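25 July 2018

Notes after the open afternoon, mostly so whoever runs it next March doesn't start from zero.

Sign-in sheets came to 200 names, which is well up on last time. Undergraduates were the biggest group, then offer holders with parents, then the taught postgraduates. Alumni table was thin: we had seven confirmed and the Bulthorpe people had to leave before the panel. Roman Baran took the chair at short notice and kept it to time.

Talks in the Nenance room ran over by the second slot. The handover between speakers is the problem. Everyone brings their own laptop and the adapter goes missing. Next time all slides on the room machine by the night before, no exceptions, me included.

Personal tutor meetings: the sign-up grid worked for second years and failed for first years, who mostly hadn't been told which tutor they were moving to. Office says the list is fixed in Drerkent but the student view doesn't update until someone publishes it. Have asked for it to be published before the end of the month. Still waiting.
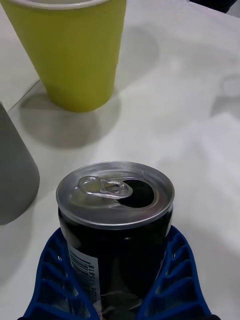

Open can on the white table, ring pull still on.

Catering. Order was for 400 cold drinks and we used roughly half. The rest are in the store under the stairs, dates are fine until spring. Sandwiches went early, vegetarian first. Ask for a bigger share of those. Tea urn tripped the socket by the door again, so use the other wall.

Printed programs: 2000 was far too many. The print quote had a price break there and I went for it without thinking. Three boxes left and the room numbers on the back page are already wrong for the autumn. Keep one box for scrap paper, recycle the others.

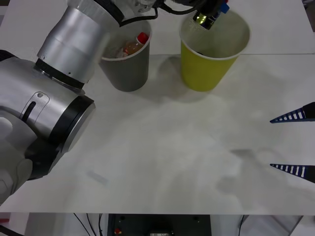

Feedback forms are in the blue folder. I have typed up the first batch. Common points so far: signs from the main entrance were hard to follow, people wanted longer with current students and less time on the welcome talk, and several asked about placement year funding, which none of the staff on the desk could answer. Need someone from Pascu on the desk next time, or at least a sheet with the current rates.

To do:
Type up remaining forms
Thank-you emails to alumni, including the ones who left early
Chase Drerkent list
Return the borrowed display boards (two have bent feet, tell them)
Ask Roman if he wants the panel again
Book the Nenance room for March before the exam office takes it

Budget sheet not done. Waiting on the catering invoice.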